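Nous utilisons des cookies pour mesurer l'audience de ce site. Accepter — Refuser — Personnaliser

Jeux d'encastrement : Clendus modifie la surface de ses pièces

4 mai 2025

Temps de lecture : 3 minutes

Le fabricant Clendus a confirmé la mise en production d'une nouvelle série de pièces pour ses boîtes à formes destinées aux crèches et aux écoles maternelles. La modification porte sur l'état de surface des blocs, dont les faces lisses laissent place à une texture en relief. Les dimensions extérieures et les tolérances d'ajustement restent celles de la série précédente, de sorte que les boîtes déjà en service acceptent les pièces des deux générations.

La décision fait suite à une campagne d'essais menée en avril dans 12 structures d'accueil, sous la conduite de Shewit Ayele, ergonome au bureau d'études Tenelari. Le protocole prévoyait des séances de 16 minutes, avec relevé des chutes de pièces et des reprises en main avant insertion. Au total, 204 séances ont été retenues pour l'analyse. Celles interrompues avant terme ont été écartées.

Selon le rapport de synthèse, la texture réduit le glissement entre les doigts lors de la rotation du bloc, phase au cours de laquelle l'enfant cherche à aligner la section avec l'ouverture. L'effet est plus marqué sur les cylindres, dont la paroi courbe n'offre aucune arête d'appui. Il est faible sur les prismes à pans, que la plupart des enfants saisissent par deux faces opposées.

« Le cylindre est la pièce la plus facile à insérer et l'une des plus difficiles à tenir. Les deux mesures étaient confondues dans les essais antérieurs, nous les avons séparées », indique Shewit Ayele.

Le relief a aussi une incidence sur le nettoyage. Les creux retiennent davantage de résidus qu'une face polie, ce qui a conduit le fabricant à limiter leur profondeur et à arrondir le fond des empreintes. La notice recommande désormais un lavage à la brosse souple, suivi d'un séchage complet avant rangement. Le passage au lave-vaisselle reste autorisé sur le panier supérieur.

La gamme conserve des sections géométriques simples et des teintes unies. Gijs Wuyts, responsable produit chez Clendus, précise que la couleur n'est pas liée à la forme — deux pièces jaunes peuvent avoir des sections différentes — afin que l'enfant ne puisse pas trier sur ce seul critère. 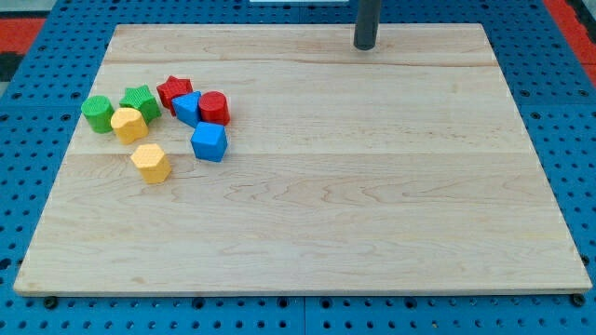
Disponibilité et reprise des anciennes séries

Les pièces texturées seront vendues en sachets de réassort par le distributeur Geerts, puis intégrées aux coffrets complets à épuisement des stocks. Les structures équipées de la série lisse n'ont pas d'obligation de remplacement. Clendus déconseille toutefois de mélanger les deux états de surface au cours d'une même évaluation psychomotrice, les temps d'insertion n'étant pas comparables.

Un délai de livraison de cinq semaines est annoncé pour les commandes groupées. Les boîtes fournies par Lener sous marque blanche suivront le même calendrier, à l'exception du modèle de voyage, dont les moules doivent être repris. Le rapport d'essais est communiqué sur demande aux établissements clients.

Recevez nos actualités par courriel. Saisissez votre adresse pour vous inscrire à la lettre d'information. Désinscription possible à tout moment.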